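Hatard Point Light Station and Lifeboat House, visit in May

The light station at Hatard Point stands at the end of a gravel road, 600 yards past the last public parking. We left the car at the gate at 9:30 a.m. and walked in. The road is graded but drains poorly on the seaward side, and two culverts were being replaced.

Tours start at the former fuel store and are limited by the stair load in the tower. Our guide was Piret Venckus, who covered the station's construction first and its equipment second. The tower is brick on a granite footing, with a cast iron stair bolted to the inner wall. The original lamp burned oil and was wound by hand every four hours. The present light is electric, runs on a timer with a photocell backup, and is serviced twice a year. The lens on display at ground level came out of the tower when the light was automated. Three of its prisms are chipped along the lower edge.

From the gallery the bar is visible at low water. The channel shifts after most winters, and the range markers on the south bank have been moved twice to follow it. The station log, kept in a glass case in the keeper's office, lists 2,341 vessel sightings for its first full year of operation. Entries give the time, wind direction, rig and heading. Strandings are in red ink. The schooner Purves has the longest entry, covering four pages and five days.

The lifeboat house is 300 feet downhill by a boardwalk. The launching rails are still in place as far as the high tide line, and beyond that only the concrete sleepers remain. Eilidh Lennox, who looks after the building, explained the winch: a single drum, hand cranked, geared low enough for four people to recover a boat in calm water. The crew roster on the north wall covers the years the boat Canari was stationed there. A second room has charts, a breeches buoy and line-throwing gear, and a panel on hull forms.

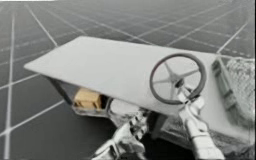 The boathouse closes an hour before the tower, so it makes sense to see it first in the afternoon. The walk back to the gate is uphill for the last 100 yards. There is drinking water at the fuel store and none at the boathouse. Restrooms are at the public parking only.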